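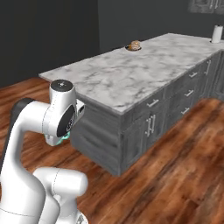 Runwood Butcher Block Countertop Oil, 2 bottle pack

Item 2293
In stock. Ships from the Zedgate warehouse.

Food-safe oil for wood countertops, island tops, cutting boards, rolling pins, wooden spoons, salad bowls. No stain, no color, no smell once it's soaked in. Two bottles in the box, one cotton cloth, one folded card with the directions (same as below, smaller print).

Page updated 12 December 2019. New cap, same oil. See the note on caps further down.

What it does

Wood in a kitchen dries out. Dry wood takes in water, swells, shrinks back, and after a few rounds of that you get cracks near the sink and a gray fuzzy patch where the dish rack sits. Oil fills the wood so water has less room to get in. It has to be redone now and then. It is not a one-time finish and we don't sell it as one.

Runwood oil is plain mineral oil, thinned enough to go in quick. No nut oils. No wax in this one - if you want wax, the Runwood Board Wax is a separate item and goes on after.

Good for

Maple, beech, oak, walnut, cherry, acacia, most other solid woods
Bamboo boards (they take less oil, go light)
Old tops that have been sanded back to bare wood
Knife handles if they're wood and not coated

Not for

Anything varnished or sealed with polyurethane. The oil just sits on top and gets sticky. Drop some water on it first. If the water beads up and stays there the next morning, it's sealed. Leave it alone or sand it.
Laminate
Stone. We get asked. There are oils for soapstone, this may well work on soapstone, we haven't tested it and won't say so.
Floors. Please don't. Slippery.

How to use it, new or freshly sanded top

1. Clear everything off. Wash with a bit of dish soap and a damp sponge, wipe, let it dry overnight.
2. Sand if it feels rough. 220 grit, with the grain. Wipe the dust off.
3. Pour a thin line down the middle of the top and spread it with the cloth. Get the edges and the end grain. End grain drinks the most.
4. Wait 15 minutes. Dry looking spots get more oil.
5. Wipe off whatever is still wet on the surface.
6. Leave overnight, do it again the next day. Keep going until the wood stops taking it in. Three or four coats is normal for a new top, more for one that's been neglected.

Undersides: do them too if you can reach. A top oiled on one side only can cup. If the counter is already screwed down to the cabinets you probably can't get to it, so oil the overhang and around the sink cutout and call it done.

Upkeep

Once a month for the area by the sink and stove. Every couple of months for the rest. In a dry winter with the heat running, more. You can tell by looking, the wood goes pale and chalky. One coat, wait, wipe. Before bed is a good time for it.

Water rings: light sanding, then oil. Usually they go. Black marks from a wet can or cast iron pan are a different problem, that's iron reacting with the wood, and oil won't lift it. Lemon juice and salt sometimes helps on the light ones.

Onion smell: salt and half a lemon, rub, rinse, dry, oil.

How far does a pack go

Depends on the wood more than on the size. A new beech top will use a lot the first week and then hardly any. One pack sees most kitchens through the first coats with some left over for upkeep. Long island plus counters both sides, get two packs. Boards and spoons only, a pack will last you ages and you'll be giving the second bottle away.

About the caps

Older bottles had a flip top. Some leaked in shipping, we know, sorry. Since October they go out with a screw cap and a foil seal under it. Peel the foil all the way off, don't poke a hole in it, or it'll glug and you'll have oil down the cabinet fronts. Flip top bottles that are still sitting in a store are fine to use. Oil inside is the same. Keep them upright.

If a bottle arrives leaking send us a picture of the box and the bottle and we'll mail a new pack. No need to ship the old one back.

Storage

Room temperature, cap on, out of the sun. Current bottles are stamped best before 2026 on the bottom. It doesn't go bad the way vegetable oil does, the date is there becuase stores ask for it.

Rags: mineral oil rags aren't like linseed rags, they don't heat up by themselves, but they'll burn fine if they're next to a burner. Wash them or throw them out.

Goes with

Runwood Board Wax, tin. Rub on after the last coat of oil, buff. Makes water bead. Needs oil under it or it doesn't do much.
Ternari sanding pads, mixed grits. The fine one is the one you want for between coats.
El Sherbiny olive wood scraper. Flat edge, for flour and dough. Also takes this oil nicely.

Questions we get

Can I put hot pans on it after?
No. Trivet. Oil doesn't protect from heat at all.

Can I use olive oil instead?
It'll look great for a week or two. Then it goes rancid and the counter smells. Sand it off and start over.

Already used olive oil, now what?
Hot soapy water, a few times, let it dry in between. Then sand. Then ours.

How long until I can use the counter?
Next morning. If it still feels greasy wipe it again with a dry cloth. Keep paper and cookbooks off for a day, they'll soak it up and stain.

Will it darken the wood?
Yes, some. Like when it's wet. Walnut goes a lot darker, maple a little warmer. Try the underside or a back corner first if your worried.

Is it ok over a tung oil or danish oil finish?
If that finish is fully cured and worn thin, usually ok. If it's fresh, wait, and stick with whatever is on there already. Going the other way - tung oil over mineral oil - doesn't work well, the mineral oil stops it from drying.

Dishwasher?
For the boards? No. Ever.

Returns

Unopened packs, send back any time in the first month, you pay the postage. Opened bottles we can't resell, so only if something's wrong with them. Put the order number in the box. Packs bought at a store go back to that store.

Also sold as a single bottle and as a gallon jug for shops. The jug has no cloth and no card, and ships on its own.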